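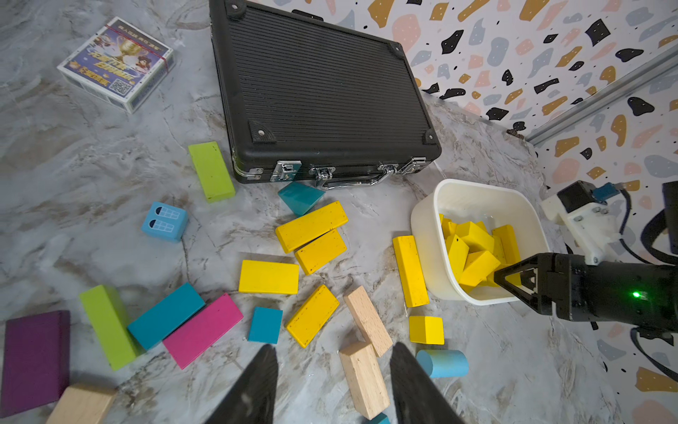
Quem somos

A Tivus testa braços robóticos para quem os vai comprar. Não os fabricamos, não os vendemos e não recebemos comissão de quem os vende. Os clientes são escolas técnicas, pequenas fábricas e laboratórios que receberam uma proposta comercial e querem saber, antes de assinar, o que acontece quando a máquina falha.

Porque falha. Desconfiamos de qualquer ficha técnica que não o diga, e já lemos muitas.

Como começámos

A empresa nasceu de uma avaria. Em dezembro, num ensaio de arrumação com dois braços na mesma bancada, um deles perdeu a referência de uma articulação e continuou a trabalhar como se nada fosse. O programa dava a posição por boa. A pinça estava fechada sobre o dedo da pinça vizinha e o motor continuou a puxar até aquecer o suficiente para se sentir o cheiro. A paragem de emergência funcionou à segunda pressão do botão. À primeira, não.

O fornecedor respondeu que se tratava de um caso isolado. Repetimos o ensaio 2 967 vezes, com o mesmo equipamento e as mesmas peças. Em 2 722 a tarefa correu sem incidentes. Nas outras 245 houve peças largadas, pinças vazias dadas como cheias ou contacto entre os braços. Não sabemos a partir de que número um caso deixa de ser isolado, mas 245 pareceu-nos muito.

O que fazemos

Trabalhamos com blocos de madeira de brincar, caixas de plástico e outros objetos banais. Há quem ache pouco sério. Um bloco colorido custa pouco, tem arestas direitas e deixa-se agarrar mal de muitas maneiras: de esguelha, pela ponta, encostado a outro. Um braço que se atrapalha a tirar um cubo amarelo de uma caixa cheia de peças amarelas não deve ser posto ao lado de uma pessoa a manusear vidro.

Cada avaliação inclui, no mínimo, 700 ciclos de pegar e largar, cortes de corrente a meio do movimento, cabos desligados de propósito e dois braços a disputar a mesma zona da mesa. Registamos o que o programa disse e o que a pinça fez. As duas coisas coincidem menos vezes do que se promete nas feiras.

Uma luz verde num braço quer dizer que há uma luz acesa. O resto tem de ser verificado.

Projetos

O Plalside é o nosso protocolo de ensaio para bancadas com dois braços. Vai na terceira versão. As duas primeiras tinham erros nossos, incluindo um limite de força mal convertido que nos fez aprovar uma pinça que devia ter chumbado. Escrevemos ao cliente, refizemos o trabalho e não cobrámos.

O Onlow é o arquivo de falhas. Tem 341 fichas, cada uma com a descrição do incidente, a causa quando a encontrámos e a indicação «causa desconhecida» quando não. São mais as segundas do que gostaríamos.

O Jia é um registador que cortava a alimentação dos motores ao detetar esforço anormal. Neste momento só regista. A função de corte está suspensa porque disparou duas vezes tarde demais, e não a voltamos a ligar enquanto não percebermos porquê.

O que não fazemos

Não emitimos selos nem certificados. Um relatório nosso vale para o braço ensaiado, com aquela versão de programa e naquela montagem. Se o fornecedor atualizar o programa na semana seguinte, convém repetir os ensaios. Também não aceitamos que o fabricante reveja as conclusões antes do cliente.

As visitas à bancada fazem-se por marcação. Quem vier deve prender o cabelo, tirar anéis e pulseiras e ficar atrás da linha marcada no chão, mesmo com os braços parados.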